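# An open day at the Plivima workshop, Tarnport

I nearly didn't go, because the last open day I went to was two hours of slides and a biscuit. But my train to Amanville had a long gap in Tarnport anyway, the Plivima place is ten minutes' walk from the station, and the poster said visitors could "have a go". So off I went with my rucksack and a cheese roll.
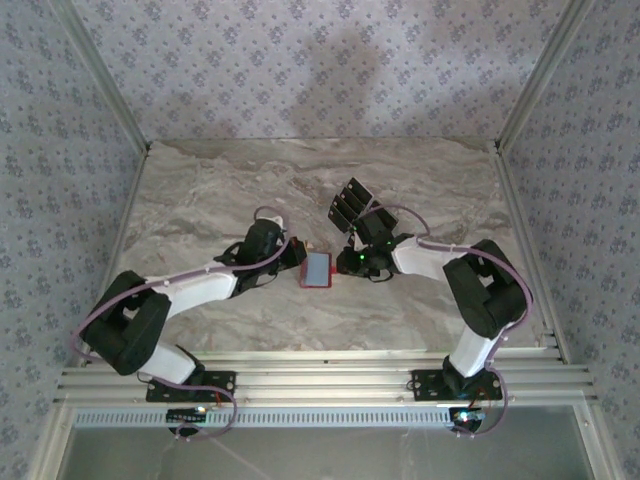 They let us in through the loading door in groups of eight, which meant a bit of standing about in the wind, but it was worth it once we were inside. It's one long room with a row of cells down one side and desks down the other, and it's much quieter than I expected. I'd imagined whirring and clanking. What you mostly hear is people muttering "no, no, left a bit" under their breath.

Our guide was Miloslav Michalík, who started there in December and still seems delighted by the whole thing. He began by telling us what they don't do, namely write out instructions for every move. They gather examples. A person works the two arms through a task by hand, the computer records what the cameras saw and where all the joints were, and then they do it again. And again! One go from start to finish is called an episode, and for a new task they like to have 60 good ones before they bother training anything at all. For a fiddly one it's more.

The system that does the learning is called Tian. I asked what it stood for and got a shrug.

I liked the cells very much. Each one is a sort of box without a front, with a pair of black and white arms bolted to aluminium rails, and somebody has gone to real trouble with the decorating. The one I spent longest at had a marbled tabletop and little blue-purple flowers all over the walls, like my gran's spare bedroom. Miloslav explained that the surfaces get swapped. If every example is recorded on the same plain table, the system can end up leaning on that table, and then it goes to pieces when somebody moves it to a different one. So they've got a cupboard full of patterns, and whoever is on shift picks the next one. He says the tartan is unpopular because it makes everybody's eyes go funny after lunch.

Then the having a go part, which I'd been looking forward to since the loading door. You sit down and hold a pair of smaller arms, one in each hand, and whatever you do with those the big ones copy. The handles are a bit like the grips on a pair of barbecue tongs. The job was handling a small flat thing with a red border and a blue-grey face, using both grippers, with a black holder full of compartments standing at the back right of the table.

Reader, I was dreadful. My left hand was fine. My right hand was apparently attached to someone else. I kept looking down at my own fingers when I should have been looking at the grippers, and on my first try I simply pushed the thing away across the marble and chased it. On my second I got hold of it with both sides and then couldn't work out which one to let go with. A girl of perhaps ten had her turn straight after me and looked as if she'd been doing it all her life.

What surprised me was how picky they are about what they keep. A wobbly episode isn't always thrown out. If you fumble and then recover neatly, that can be a useful one, as the system gets to see what putting a mistake right looks like. What they don't want is dithering. If you stop halfway to scratch your nose, the recording has a long pause in it, and Tian may well learn to pause there too. (Miloslav told us about an early version that always stopped just before picking anything up, and they traced it to one person who liked to take a breath first.) My goes were marked as practice and binned, and I can't say I blame them.

There was a chart on the wall about this, which I copied down on my ticket:

- start with the arms in a different place each time
- move the item between goes, and turn it
- one smooth try, no stopping to think
- if in doubt, mark it and let somebody else look

A full shift is 80 episodes, split in the middle by a proper break, and most people swap cells halfway. I asked whether it gets boring, and the woman at the next desk said the first 40 are fine, and after that she puts the radio on. She also said she'd started reaching for her mug at home in very straight lines.

We didn't see Tian running by itself on the marble table, which was a pity, as I'd have liked to compare it with my own sorry effort. They did show us a recorded run on the big screen from a different cell. It was slower than the ten-year-old and faster than me.

Practical bits, if you're tempted: it's free, the loos are up a flight of stairs, and there's nowhere to leave a bag, so mine spent the visit between my feet. Wear something with close-fitting cuffs, they made a man with a big floppy cardigan roll his sleeves right up before he sat down. The tea was good and came in real mugs. Go in an early group if you can, because by the time we came out the queue for a turn was right back to the door, and I had to run for the Amanville train with half a cheese roll still in my pocket.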